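Search this site
Search

Small Retail Management, Unit 4: Adding a Second Location
3 min read
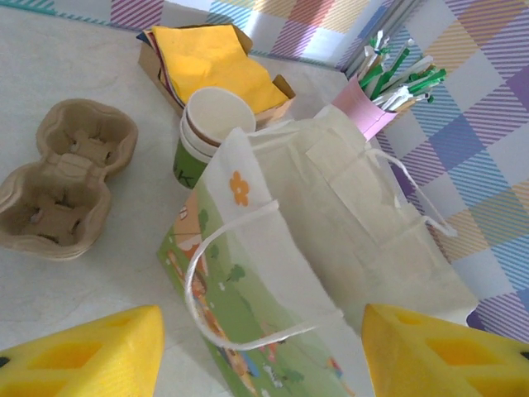 Fig. 4.1. White paper bag with a cartoon illustration.

Instructor: Hala El Idrissi

Read the Drovora case before class. Drovora is a gift and card store owned by Hazem Benjelloun. Its first shop is on Hellwig Street. In October he signed a lease in Skareck, 20 minutes away by car.

Key terms

Fixed cost: does not change with sales. Rent, insurance, the alarm contract.
Variable cost: rises with each sale. Stock, card fees, packaging.
Cannibalization: sales the new store takes from the old one.

The case in numbers

Rent in Skareck is $2000 a month. Wages and other fixed costs add $3000. Out of each sale, $20 is left after variable costs. The new store has to make 250 sales a month to break even.

That figure assumes every sale is new. If 19 customers a month switch over from Hellwig Street and buy once each, those sales add nothing to the business as a whole — the target becomes 269.

Benjelloun kept one supplier, Bonis, for both stores and placed joint orders. Stock is moved between stores before opening time.

For discussion

What should he track in the first three months?
When would you close the second store, and what would it cost to leave the lease early?

Bring a one-page answer to the second question. Show your math.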